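Wrist camera self-filter leaves bits of the gripper in the obstacle map, planner rejects start state

Posted in Motion planning and perception
Tags: self-filter, occupancy map, two arms, start state in collision

Marit Nygård

I have a two-arm setup that takes folders out of a low cabinet and passes them up to a desk. There is a camera on each wrist and one at the head. All three feed the same occupancy map, and the planner (Kustham, stock settings apart from the ones listed below) checks both arms against it.

The head camera on its own is fine. As soon as I turn on either wrist camera, I get small occupied cells very close to the gripper. They move with the arm for a while and then get left behind when the arm moves quickly. After a few moves the planner says the start state is in collision and refuses to do anything until I clear the map by hand.
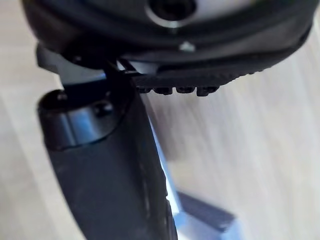
My self-filter uses the robot model to work out which points belong to the arm and removes them before they reach the map. It does most of the job. The finger is removed cleanly along most of its length, but the points next to the bright metallic strip down its right side come and go, and the row of dark blocky teeth under the housing is never removed at all. I checked the model and the teeth aren't in it. The mesh for that part is a smooth shell.

What I have tried so far:

Raising the filter padding. At 4 mm the leftovers are still there. If I go much higher they disappear, but so does the top edge of whatever I am about to grip.

Lowering the map resolution. Fewer stray cells, but now the cabinet opening is too narrow for the arm to fit through.

Clearing the map before each plan. It works, but planning then takes place with no knowledge of the doors until the head camera has looked at them again, and the arm is usually blocking the view.

There is also a second thing which may be related. When both grippers are holding the same folder, planning for the two arms together takes 1,144 ms on the log I looked at, and the timeout in my config is 1,000. So it fails even when the map is clean. With one arm it is well under.

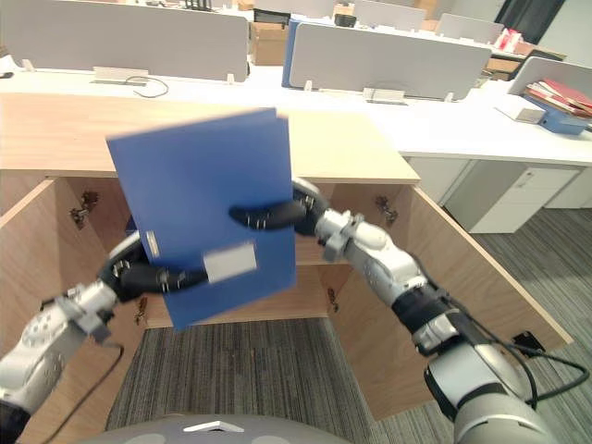

Blue folder held between the two grippers, with the cabinet doors open behind.

The folder is attached to the left arm in the planning scene as a thin box. The right gripper is allowed to touch it. I didn't attach it to the right arm because I read that an object can only have one parent.

Settings that differ from the defaults: map resolution, filter padding, planning timeout, and wrist camera rate turned down to match the head camera. Transforms come from the arm drivers. Hand-eye calibration was last done in June and I have had no reason to doubt it, but I can redo it if people think that's where the trouble is.

I would like to know whether people filter wrist cameras by geometry at all, or whether there is a better way.

Mohammed

Sounds like calibration. Redo it and see. I had ghost cells everywhere once and it was a bad hand-eye transform.

Also just raise the timeout.

Comment from Marit Nygård
I redid it this morning. The new result is very close to the old one and the teeth are still in the map. I raised the timeout and the two-arm plan now goes through, thanks, although I'd still like to know why it is slow.

Comment from Mohammed
OK, then it's not that.

Buson

You have three separate problems, so I will take them in turn.

First, the parts missing from the model. A geometric filter can only remove what it knows about. If the mesh is a smooth shell and the real part has teeth on it, the teeth will get through for ever, and padding is a poor cure because it grows every link in every direction. You can add simple boxes to the model where the teeth are. For a wrist camera I would do something easier: use a fixed image mask as well. Anything bolted on the same side of the last joint as the camera always appears at the same place in the image, so you can paint it out once and drop those pixels before the depth is turned into points. The housing and its teeth are candidates for this. A finger that opens and closes is not, at least not with one mask. Leave the finger to the geometric filter.

To make the mask, move the arm through varied poses with nothing in the gripper, save the images, and keep the pixels that hardly change. I used seven poses for ours and then grew the result by a couple of pixels. Check it by eye before you trust it. A plain background that looks alike in every pose will get included by mistake.

Second, the points that come and go by the metal strip. Shiny edges give poor depth on most small cameras. The wrong points land a little in front of or behind the real surface, which puts them outside your padding. Set a minimum range for the wrist cameras so that anything nearer than the end of the finger is thrown away, and turn on whatever confidence threshold your driver has. Padding can then go back to where it was.

Third, the cells left behind on fast moves. That part is timing. The filter needs the joint positions from when the image was taken, and I suspect it is getting the latest ones. Look at the stamp on the depth message and compare it with the stamp on the transform the filter uses. If you are on the Ilevby drivers, the image is stamped on arrival by default and there is a setting to use the camera clock. A quick test is to move slowly. If the trail goes away when you go slowly, it is a stamp problem, and calibration has nothing to do with it.

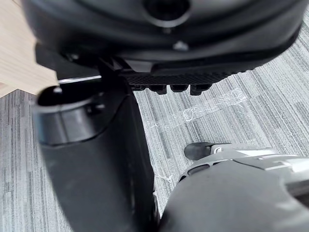

Should both wrist cameras share one mask?

Make a separate one for each camera, even if the parts are the same. Small mounting differences shift the edges by enough pixels to matter.

One warning on masks. The other arm can come into view of a wrist camera too, and it is never in a fixed place, so it must go through the geometric filter. Make sure that filter is loaded with the whole robot and not only the arm the camera is on. I have seen configs where each wrist camera had its own filter with just its own arm listed, and the other gripper then went into the map as an obstacle the moment it came close.

On the slow plan: when the folder is attached to one arm and the other is merely allowed to touch it, the planner does not know the right gripper has to stay on it. It samples both arms freely and your grasp check throws nearly everything away afterwards. Plan for the left arm carrying the folder, and work out the right arm from it at each step with a fixed offset between the two grippers. One parent is correct, by the way. The offset is a constraint and sits apart from the attachment.

Comment from Marit Nygård
The mask fixed the teeth straight away. The stamps were wrong as you said, and slow moves were clean before I changed the setting. I haven't tried the offset constraint yet. I left the minimum range a bit short of the fingertip as I need depth there for the last part of the approach.

Comment from Buson
Fine. Watch for stray points there when the gripper closes. If they return, stop updating the map from the wrist during the final approach and keep using the live depth for the grasp only.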